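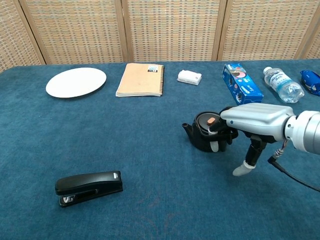
Kistilora Tea & Crafts Club - Members' News

Quick one this month, I'm writing between two other things and the kettle is on. Apologies in advance for spelling.

First - the teapot. Yes, the black one with the little orange-brown knob is staying. A few of you asked after the last get-together whether it was going back to the store with the rest of the old set. It isn't. Wilma Nijs had it on her list to give away and took it off again after I begged. Pours well, short spout, doesn't dribble down the front like the glass one did. Please don't put it in the dishwasher. Hand wash, upside down on the rack, lid separate.

The glass one is gone, by the way. Cracked in the sink. No need to own up.

Tables. We're keeping the blue-green carpet on the tabletop for the winter. Quieter when you put cups down, and the cards don't slide. Downside is crumbs. There is a hand brush on the hook by the door and it does work if you use it BEFORE the crumbs get pressed in. Tea spills: blot, don't rub. Amber Van der Linden rubbed one in October and we were at it for most of an evening with cold water and a sponge. She says she has learned.

Room divider too - the woven one, beige and tan with the light blue. Stays up behind the table until spring. It cuts the draft from the hallway and hides the stacked chairs. When you fold it, two people please, one at each end, and don't lean on the panels. The weave on one of them was starting to pull loose at the bottom and I've glued it. Glue was from Kurkeck on the corner, dries clear, seems ok so far.

Snacks. Same system as before, everybody brings something small, it goes on the table, whatever is left goes in the tin. Cookies in the blue box went down well last time so if anybody wants to bring more of that sort, nobody will stop you. Still too much sweet stuff overall. Could somebody do crackers? Cheese? I'd be happy with a bag of plain nuts. If it has nuts IN it, say so out loud when you put it down, we have two members who need to know.

Plates - we have the white oval ones and they are meant for sharing, middle of the table, not for one person's sandwich (you know who you are). There are small round ones in the lower cupboard. If the small ones run out, look behind the big pan, they migrate.

Water. Bring your own bottle and please put your name on it. Marker, tape, a rubber band, anything. We ended last month with a whole row of identical clear bottles on the windowsill and I poured the lot on the plants. Caps on properly too, a bottle on its side on a carpeted table is asking for it.

The notebook. It's the spiral one with the brown cardboard cover, and it lives on the table during meetings and in the top drawer after. This is where recipes go, also swaps, also who borrowed what. Write so other people can read it. Date optional, name not optional. Somebody has written "the good one, ask me" under lemon cake and I have now asked eleven people. If it was you, come forward, I want to make it for December.

Tea order. Did this on Monday, from Claeys again. We spent 60 dollars, a bit more than in the fall, mostly because the plain black tea went up. One mint, two black, one of the smoky kind that only Wilma and I drink (I pay for half of that myself, before anyone asks). The Zosex samples that were in the basket are finished. Verdict on those was mixed. The ginger one was nice, the berry one tasted of warm jam. I won't order it unless there's a rebellion.

How much tea in the pot: three spoons for the black one, four if there's a full table. Four minutes. Take the leaves out after, don't leave them sitting in there till the end of the evening, the last cup was like fence paint.

December get-together. Usual room, 7 p.m., doors from half past six if you want to help set up. Craft is paper stars, easy ones, Amber is bringing the strips already cut. She has cut over 200 of them so nobody needs to bring paper, but do bring scissors if you own a decent pair, ours are blunt. Glue sticks we have. Glitter we do not have and will not be having, see carpet, above.

We also need people for set-up and clearing away. Set-up is a table, the divider, cups, pot, napkins. Twenty minutes if there are three of you. Clearing away is the same thing backwards plus the hand brush. Put your name on the sheet inside the cupboard door. At the time of writing it has my name on it and Wilma's and somebody called "maybe".

Door code has changed. New one is 3296. Old one stopped working last week, so if you were standing out there in the rain pressing buttons, sorry, I should of sent this sooner. Pull the door toward you while you type it, it sticks.

Lost and found: one gray glove, left hand. Reading glasses, red. A cake tin lid without its tin. A scarf which I think is Amber's but she says no. All in the box under the coats, and it all goes to the thrift store after the December evening.

Recipes for the winter sheet to me by the end of the month please, handwritten is fine, a photo of handwritten is fine too. Short ones get in first. If you bake from the notebook and it goes wrong write that down as well, pencil in the margin, the oatmeal bars page is already much more usefull for it.

Kettle's done. See you there.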